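4.2 Checking the fingers after a pad change

Take your time with this one – a few quiet minutes here will save you a fussy afternoon later on.

1. Press Stop on the Riveck controller and wait 3 seconds before reaching in.

2. Snug up the bolts on both fingers by hand. Please don't lean on the wrench!

3. Stand a small carton upright on the gray table, ahead of the open fingers, and bring up the wrist view.

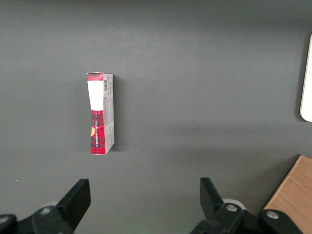 4. Jog the arm slowly over to the tray, keeping the fingers wide open.

CAUTION: Keep your hands off the table while the arm is moving.

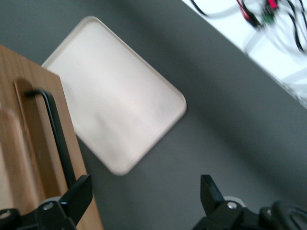

Fingers open, with the cream tray beyond.

5. Write your initials in the Coltby log, and you're all set.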